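Speaker notes: Two grippers, one pile of laundry
Slot is short. Skip the title slide if the previous talk runs over.

SLIDE 1. Start with the claim, read it out flat: "handles any household fabric." Both vendors say it. Serstead says it on the box. Ask for a show of hands: who here has bought something on the strength of a sentence like that? Wait for the laugh, move on.

SLIDE 2. What we compared. The Serstead hand-held and the Hundar hand-held, same operators, same bedroom, same clothes. 1,346 grasps in total. Say clearly that this is a small test and that I would not bet a purchase order on it. I'd bet even less on the brochures.

SLIDE 3. Why laundry. Blocks and mugs flatter every gripper. A T-shirt flatters most of them. Denim is where I started to distrust the numbers, so denim gets its own slide. Leave it up for a while and let people look at how the cloth bunches between the jaws. 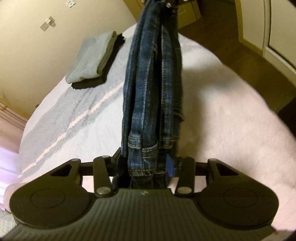 By Siiri Vītola
19/03/2020

SLIDE 4, cont. Point at the folds. Two main layers with a dark gap down the middle, and seams running the long way. So what does "grasp succeeded" mean for something like this? Our first scoring sheet said yes if the cloth left the bed. Under that rule the two grippers tied, and I nearly canceled the talk.

Then we changed the rule: hold it for 5 seconds, then put it down still folded. The tie went away, and so did most of my confidence in the first week of data. Don't name a winner yet. Someone from Balavar will ask. Tell them slide 6.

SLIDE 5. Things I don't believe:
- Jaw force figures measured on a flat steel plate. Belt loops and waistbands aren't flat.
- "Works with any arm." We tried the Cartwright mount on 2 arms and had to file down the bracket for one of them.
- Demo videos with a cut in the middle. (Play the clip. No comment needed.)

SLIDE 6. Results table. Read only the denim row and the towel row. Serstead ahead on denim, Hundar ahead on towels, and the towel gap is small enough that I'd want another round before repeating it to anyone. Operators got better as they went, and Hundar always went second. My mistake. Say so before somebody in the back row does.

SLIDE 7. Next round is in April, order shuffled, 3 operators, scoring done by a person who doesn't know which gripper was used. If the denim result disappears, I'll come back and say that too.

Questions. If asked about price: no idea, ask the vendors. If asked for the scoring sheet: yes, both versions, email me.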